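Ustmont Dog Swim

The Ustmont Dog Swim is an annual community event held at the Ovport Outdoor Pool in Ustmont at the close of the summer bathing season. Dogs and their owners are admitted to the main basin and the wading pool for a single afternoon before both are drained for the winter. The event is organized by the town's recreation department together with the Brusico Kennel Club.

History

The swim was first proposed by Godelieve Groen, then manager of the pool, who had noted that the water was routinely discharged within days of the last public session. The first edition admitted 50 dogs, all registered in advance. Demand exceeded the available places, and the limit was raised to 100 dogs per session the following year, with a second session added for smaller breeds.

Attendance grew steadily after the pool's entrance was rebuilt by the contractor Van den Broek. The highest recorded attendance, counting owners and spectators, is 3,420. One edition was canceled when a pump failure forced the early closure of the main basin.
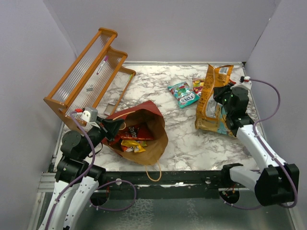 Format

Each session lasts 2 hours. Dogs weighing less than a limit set by the organizers use the wading pool, and larger animals use the main basin, which they enter by a ramp at the shallow end. Owners may stand in the water up to the knee but may not swim. Chlorination is stopped several days beforehand, and the level is tested on the morning of the event.

A retrieving contest is held in the deep end after the final session. The winning dog's name is added to a board in the entrance hall. Henk Goossens has judged the contest since its introduction and also wrote its rules, under which a dog must return the float to the side from which it started.

Admission

Owners must show proof of current rabies vaccination. Puppies under four months and dogs in heat are not admitted. Leashes are required everywhere except in the water. Proceeds go to the municipal animal shelter.

See also

Ovport Outdoor Pool
Recreation in Ustmont
Brusico Kennel Club

This page was last edited on 18/11/2022.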